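RE 104 Residential Practice
Week 8 handout: buyer's offer to closing
L. Endale

Read before class. Bring the Harkville sample contract, we mark it up together.

1. Before the offer

Preapproval letter, not prequalification. Sellers' agents know the difference. Check the date on the letter, most go stale and the lender has to pull credit again.

Buyer agency agreement signed first. Then showings. Dagim Jemal will talk about this in June, guest session. 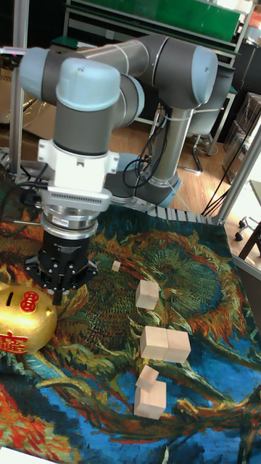
2. Writing the offer

Price, deposit, closing date, contingencies. Blank line = argument later. If it doesnt apply write N/A and initial.

Fixtures vs. personal property. Curtain rods, wall-mounted TV, the shed. Put it in writing either way. Class case: Asfaw purchase on Skerov Lane, buyers assumed the washer stayed, contract silent, washer left with the seller. Value maybe $200 and it nearly held up the closing.

Deposit goes to escrow, never to the agent personaly.

3. Inspection period

Clock starts at acceptance, check your form for how days are counted. Buyer picks the inspector. You can hand over a list of names, don't push one.

Three ways out of a bad report:
- repairs by seller, with receipts
- credit at closing (lender must approve)
- walk, in writing, before the deadline
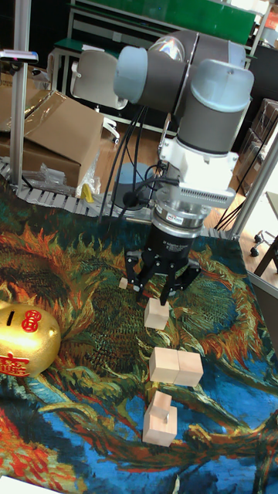
Wrist and gripper over the table

Radon and sewer scope are extra. Ask early, the sewer people book up.

4. Appraisal and title

Low appraisal: renegotiate, buyer brings cash, or dispute with better comps. Disputes rarely move the number much.

Title: liens, easements, old mortgages never released. Read Schedule B. All of it. See reader p. 63 for the Araújo easement (shared driveway, no maintenance terms). 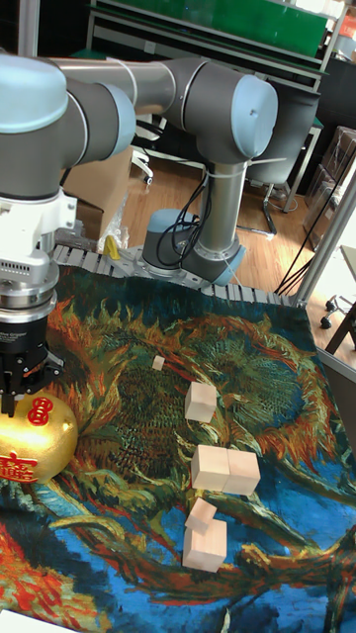 5. Closing week

Final walk-through as close to signing as you can get it. Run the taps, flush, try the furnace.

Wire fraud. Client calls the title company on a number they already had, not one from an email. Say it 2 times, then say it again.

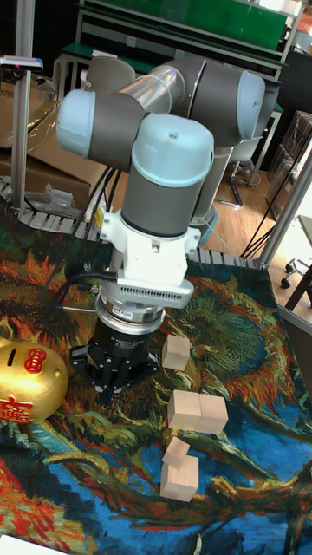 Closing disclosure goes to the buyer three business days ahead. Compare it with the loan estimate line by line, and check the seller credit made it on there. Name spellings too.

For next week: fill out the blank offer form, short memo on one contingency you'd waive and why. Hand in to Nahom Gebreyes.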